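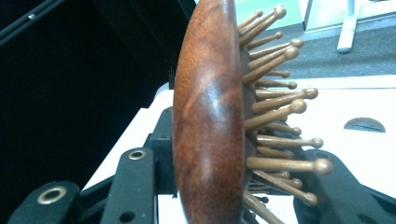
June, sometime past midnight

I finally have a number I believe, so I'm writing it down before I talk myself out of it. The hand-held gripper demos are good enough to train on without the wrist force data. There! I've been chewing on that since Sorin Pîrvu said it in the hallway at Dirkgate and I told him no way, not with anything shiny or spiky, and he just shrugged and went to get coffee. So of course I went and picked the shiniest, spikiest thing in the bin, the wooden hairbrush. Varnish that throws a big bluish-white glare right across the curve of the back, and on the other side all those pins with their round ball tips poking out every which way, one in front of the other, so a depth estimate has basically no idea where the object ends. If the method was going to fall over anywhere, I figured it would fall over on the brush.

It didn't fall over! It wobbled a bit (more on that in a second) but it stayed up.

OK, for future me, who will have forgotten all of this by fall. We have 1,750 demos in the Vastov set now, all of them collected by hand, just a person squeezing the tool and moving stuff around on the white table. I trained the policy twice. The first time it got everything: camera, finger width, and the force traces from the wrist. The second time it got camera and finger width and that was it. Same seed, same learning rate, same everything else, and I checked the config files three times because I have been burned before (the Bratu run, which I still can't think about without wanting to lie down on the floor).

Then I put both policies on the arm and ran the grasp test on 27 objects neither one had been trained on. The one with force got 71 percent of the grasps. The one without got 8 points less. I had been expecting it to drop off a cliff. I'd even written a grumpy little paragraph for the paper about how you can't skip force sensing, and now I get to delete it, and I'm kind of delighted about that.

The brush is where it gets interesting. Both policies had trouble with it, and they had the same trouble. They want to close on the wood, which is right, but when the pins face the camera the fingers come in too wide and too late. I think the network treats the ball tips as the surface of the thing. All those little round blobs at different distances, some sharp and some blurry, and it averages them into a kind of phantom wall out past the cushion. When I turned the brush so the pins pointed away, both policies did much better. Force doesn't help with any of that, if you think about it, seeing as the fingers haven't touched anything yet at that point. Sorin is going to be unbearable.

What force did help with was after contact. The policy that had it would squeeze, feel the thing start to roll, and squeeze a little more. The other one just committed to whatever width it picked and hoped. On boxy objects you can't tell them apart. On the curved ones you can, and I'd bet most of the gap is sitting right there. I need to split the results by shape before I say that out loud in front of people, though. Remind me to do it with the Prostent plots script and not by hand, because by hand is how I ended up with two different totals last time.

Things I'm still nervous about:

One seed. I know, I know. I need more seeds.

The light. I had the lamps cranked up the whole time, so the tabletop is almost pure white and all the glare is about as bad as it gets. That might make the camera policy look worse than it really is, or it might make the background so plain that it looks better. No idea which. Try it with the lamps down.

And I reset the objects myself, knowing which policy was up next. I tried to be fair but I was also rooting for somebody to be wrong, and for a while there that somebody was Sorin. Next round he does the resets and I don't tell him which is which.

My hand is sore from the trigger, and I skipped dinner unless pretzels count. I left the second run going overnight with the new crops, the tighter ones, to see if the phantom wall goes away when the camera sees less of the room. I keep wanting to log in and look at the loss curve. I'm going to bed instead. (I looked once. It's going down.)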